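## 4. Checking a success rate before you believe it

This section covers the overhead view in the Rendum simulator and the re-scoring run that goes with it. Read it before you quote a figure from the Eltora results sheet. The sheet gives 198 successes out of 600 trials for the two-cube task. I have no quarrel with the sum. My quarrel is with what was allowed to count as a success, and the steps below are how we pulled that apart at Skendbridge.

You need a working install (section 2) and the task file from section 3. Don't use the task file that ships with the January build. It moves the pad between trials without writing the new position to the log.

### 4.1 Set up the overhead view

1. Load the task and wait for the arm to settle. Do not start the policy yet.
2. Switch to the overhead view. The lens is wide and the walls will bend. Leave it alone: the scorer expects the bend, and "correcting" it shifts every cube position.
3. Check that the red cube, the green cube, the square pad and the small black-and-white object are all clear of the arm.
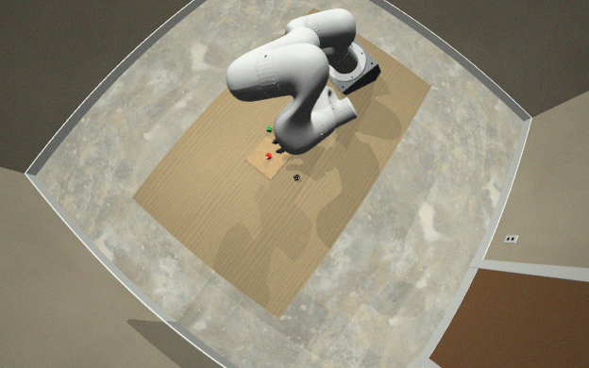
4. If any of them is hidden, reset with a new seed. Write the rejected seed down. Throwing away awkward starts and keeping no list of them is an easy way to improve a method on paper.
5. Save the start state.

> **Note:** The cubes are only a few pixels across from up here. A position read from the overhead view is good enough to sort trials into piles. It is not good enough to claim a placing accuracy, whatever the summary page prints after the decimal point.

### 4.2 Run and re-score

1. Run the policy for 10 trials from the saved start state, then stop. If the outcomes differ between trials, the seed isn't being held. Go back to section 2.
2. Open the scorer and turn off `credit_near`. With this on, a gripper that stops close to a cube gets part marks, and the results sheet rounds those up.
3. Turn off `credit_shadow_contact` too. Iraklis Kalogeropoulos found this one while going through the Bainbridge logs. The contact check was reading the arm's shadow on the mat as the arm itself, and it did so often enough to matter.
4. Step through each trial by hand in the same overhead view. Look at the gripper end against the green cube, and at the red cube against the pad edge.
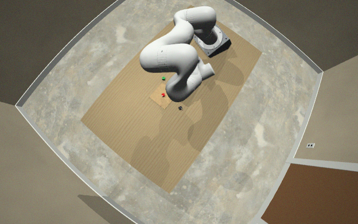 5. Mark each trial as moved, not moved or can't tell. Use "can't tell" freely. From above, a gripper hanging over a cube and a gripper holding one can look much the same.
6. For every "can't tell", open the joint log and read the finger gap. If the gap matches the cube width for 11 steps in a row, mark it as held. Otherwise leave it as it is.
7. Export the marks with the list of rejected seeds in the same file.

> **Caution:** Exporting overwrites the earlier file without asking. Copy it out first.

### 4.3 Reading the result

Report all three piles. Don't fold "can't tell" into either of the others, and don't divide by the trials you happened to like.

Your rate may well come out below the one on the sheet. Ours did. I would not take that as proof that the method is poor, as the hand marking has faults of its own and we had only one person doing it. It does mean that the published rate should not be set beside rates from other scorers.

None of this tells you anything about a real arm. The simulated mat has a ribbed look, but I have found no setting that links the ribs to friction, and the manual for the physics module doesn't mention one. Until somebody shows otherwise, treat them as paint.

Known faults in the scorer are listed in section 7.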